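6 May 2019

Glue trials, continued. Brandeo sent the replacement bottle, which has a new label and, as far as I can tell, the old glue. Same smell, same refusal to come out of the nozzle until you've given up and pointed it at your shoe.

Where things stand: the Trosus sticks fine to clean hard maple and fails on anything that has sat on the shelf over the winter. I blamed the glue for most of October and wrote Brandeo a fairly stiff letter. Marcus Castellanos then asked whether I'd tried planing the edges the same day I glued them, in the tone of a man who knows the answer. I had not.

So, new routine. Joint the edges, glue within the hour, clamp, leave overnight. First joint done that way broke in the wood and left the glue line alone. Second joint, same. Peak load on the better one was 2,904 pounds, after which the fixture made a noise I'd like looked at before anyone stands next to it again.

Clamping pressure is still guesswork. The chart taped inside the cupboard door gives a range wide enough to park in, and whoever copied it out left off the units. I've been going by squeeze-out: a line of small beads along the seam, no runs. Too many runs and I back off half a turn. Marcus says backing off pulls air into the joint. He may be right, but he also stores his clamps on the floor. 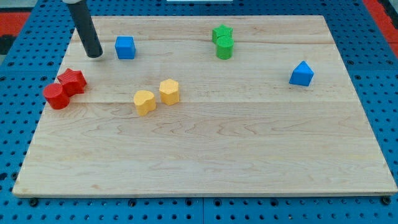

Cupping is the other headache. The wide panels come out of the clamps flat and have opinions by morning. Alternating the growth rings helped on one and did nothing for the next, so I am back to blaming the air in here. The humidity gauge by the door has read the same number for as long as I've worked in this room, including the week the roof leaked. Ordered another from Pearce. If it agrees with the old one I'll have to apologize to a gauge.

Tried the Nover finish on offcuts as well. One coat looks good, two coats looks like a bowling alley. It also raises the grain more than the can admits, so wipe with a damp rag first, let it dry, knock it back with 220, then finish. Did one face only on the first offcut, to save time, and it curled like a potato chip. Both faces from now on.

To do:

- More than 10 joints from the old stock, freshly planed, before I say anything further about glue to anyone
- Units for the clamp chart. Any units
- Look at the fixture
- Write to Brandeo again, less stiff
- Somebody has the good square. It was on the hook by the drill press and I would like it back on the hook by the drill press

Left two panels in clamps tonight. Please don't loosen them to have a look.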